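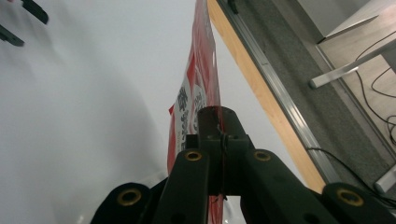
I have been putting off the snack cupboard since the clocks went back, and on Sunday afternoon I ran out of excuses. You know how it goes. You open the door for a teabag and something falls on your head, you shove it back in, and you tell yourself you'll deal with it at the weekend. Most of what lands on me comes in soft plastic bags like the tall red and white one, all slim and upright and impossible to keep standing once you let go of it. Tins behave themselves. Jars behave themselves. Bags slump, slide, burrow behind the flour and turn up in March with one sad crisp in the bottom.

So this is a post about snack storage, and if you came for the next bit of the bathroom saga you'll have to wait (the grout is fine, thank you for asking, the sealant is another story).

A bit of background first. We eat a lot of snacks in this house. Mei Greenberg and I have shared a kitchen for going on four years and our one real area of agreement is that supper can be skipped but the bit at nine o'clock can't. She likes anything with chilli in it. I like anything with chilli in it until the third mouthful, and then I need a glass of milk and a sit down. Between us we'd filled the top shelf, the shelf below, the basket that was meant for onions and, I'm sorry to say, the drawer where the baking tins used to live.

I'd tried pegs. Everybody says pegs! I bought a bag of them from the market and they are brilliant for about a week, and then they migrate to the washing line and you're back to folding the top over and hoping. I'd also tried one of those big lidded crates, and that just meant everything slumped in one place instead of several.

What finally got me moving was a comment from Anum Bukhari under my post on tea towels. She keeps hers in clear tubs with no lids, one sort of snack to a tub, bags standing on end like files in a drawer. No labels, because you can see what's in there. I read it twice and thought, well, that's annoyingly sensible.

I ordered a set of clear tubs from Lidus, the plain rectangular sort, and they came on Thursday in a box big enough for a washing machine. I won't pretend they're beautiful. They were cheap, they stack, and they fit the depth of my cupboard with a finger's width to spare, so I'm happy. My cupboard is 300 mm deep inside, if you're measuring up. The larger Prorko ones that a few of you recommended are lovely and sturdy but they stick out, and then the door won't shut, and then you're back to things falling on your head.

The first job was getting everything out, and I do mean everything. I always want to cheat at this stage and do one shelf at a time, and I always regret it. Clear yourself a decent flat surface with a bit of room round it — white or pale is best, you can see the crumbs — and put one tub on it at a time. If you line up all your tubs at once you end up wandering up and down with a bag in each hand like you're dealing cards.

Then you sort. Mine went into spicy, salty, sweet, and a fourth lot that I called "Elango", because they were all things Elango Kamath brought back from his travels and left here for safekeeping. He's had them here since the summer. I've eaten two. He knows about one. 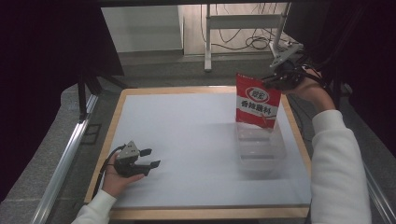
The spicy tub was the one that took the most fiddling. Those bags are tall for their width, and if you drop them in flat you fit hardly any and can't read a single one. Hold the bag by its top edge, let the contents settle down to the bottom with a little shake, and lower it in upright. Front facing forward! It took me most of the tub to work out that I'd been putting half of them in backwards, and all I could see was a row of ingredients lists.

A few of ours have Chinese writing on the front and neither of us can read it, so for a long time the system was "the red one" and "the other red one". Once they're standing up and facing you it's much easier to tell them apart by the logo and the stripe of colour. Mei says she could always tell them apart. I have seen her open the wrong one, so I'm leaving that there.

Things I'd tell you before you start:

Wash the tubs first, even if they look clean. Mine had that new plastic smell and it does get into crisps.

Don't overfill. You want to be able to tip the bags forward with a finger and see what's behind. When it's packed too tight they all come up together and you've got the whole lot on the floor.

Opened bags go at the front with the top rolled down. I've given in and kept a few pegs back for these, hidden in a mug so the washing can't have them.

Check dates as you go. I found a packet of sesame things that had gone out of date before we painted the hall.

And keep one tub empty if you've got the space. I didn't think I'd need it and by Monday it had three kinds of biscuit in it.

All told it took me the afternoon, with a break in the middle for tea and what I'm calling quality control. The baking tins are back in their drawer. The onions have their basket. The top shelf has a gap on it, an actual gap, and I keep opening the cupboard to look at it, which Mei finds very funny.

I still haven't solved the big share bags. They're too wide for the tubs and too floppy to stand up alone, so at the moment they're leaning on the cereal and sulking. Noura Masri reckons a magazine file would do it, one of the wide cardboard ones, and I've got a couple in the spare room holding up bank statements from another life. I might try that at the weekend. If any of you have done it, do let me know whether the cardboard lasts, or if I should be looking for a plastic one.

Next time it's the spice rack, as long as my back allows. I've already counted four open jars of cumin and I haven't got to the second row.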